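Kitchen Tips From the Olura Open Day

Last November I went to the open day at Olura, where they had a robot arm working at a kitchen counter. I went for the machine and came home with a page of notes on how to set up my own kitchen. Most of what makes a counter easy for a robot makes it easy for a tired person at 6 p.m. too. My notes follow, with a few things added after trying them at home.

Clear the landing spot first

Hauke Ostermann ran the kitchen demonstration. His first rule was to know where a thing is going before you pick it up. People lift a full plate and then look for somewhere to put it. Leave one patch of counter open, a bit bigger than your largest plate, and don't let the mail or the toaster creep into it.

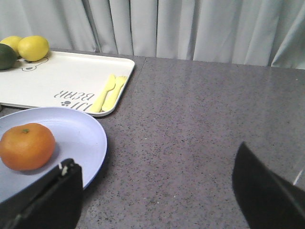 I marked mine at home with two bits of masking tape for the first week. After that I didn't need the tape. If your counter is short, use the stove top when it's cold, or a board laid over half the sink.

Use a tray for small things

Loose lemons roll. So do limes, eggs and garlic bulbs. A tray with a raised edge keeps them in one place, and you can lift the whole lot when you wipe down. Spoons and forks for the table can ride on the same tray if you keep them at the other end from the fruit.

Choose one you can carry when it's full. Mine was too long for the cupboard and I ended up standing it on end beside the fridge. Measure the shelf before you buy.

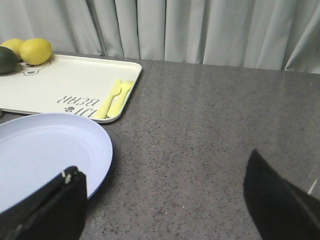 Put utensils down with the handles all pointing the same way, toward whoever will pick them up. It takes no longer than dropping them in a heap.

Pick plates with a rim

Somebody at the back asked which dishes are hardest for a gripper. Hauke said anything thin and flat that sits tight to the counter, and the same goes for wet hands or sore fingers. A plate with a slightly raised rim gives you something to get hold of. If you have arthritis, or you cook with small children, try this before you spend money on special dishes.

Lift flat plates by sliding them a little way over the counter edge and taking them from underneath. Keep your other hand on top of whatever is on the plate if it's round.

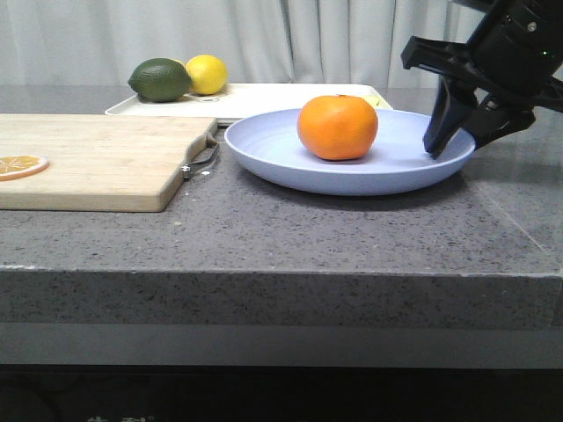

Set one piece of fruit in the middle of the plate, well away from the rim. Carry it level and turn your body, not your wrist. I practiced this with an orange and did better than I expected.

Keep the cutting board to one side

The board should have its own end of the counter, left or right depending on your knife hand. A board with a hanging loop can go on a hook as soon as it's rinsed and dried off. Wooden boards should dry upright with air on both sides. A damp towel folded underneath stops a board from sliding while you cut.

Stack only what you mean to carry

A plate on a tray is fine for a short trip across the kitchen. Put the plate near the middle and the smaller things at the ends, then check the balance by lifting the tray an inch before you walk off with it.

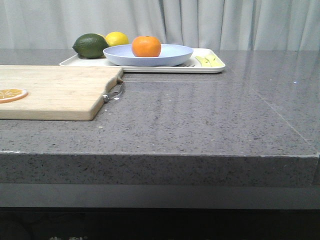 Plate on the tray, citrus to the left, cutting board at the end of the counter.

Wipe speckled stone from the side

Gray speckled counters hide crumbs very well. Bend down and look along the surface toward the light, and you'll see what you missed. Use a barely damp cloth, then a dry one. Keep vinegar and lemon juice off natural stone, and wipe up citrus drips right away.

If you want to go

Tõnu Vītola at the front desk told me the next open day will have the same kitchen set up, with 40 places in the morning and 60 in the afternoon. Parking is behind the building. Bring a sweater, as the hall was cold.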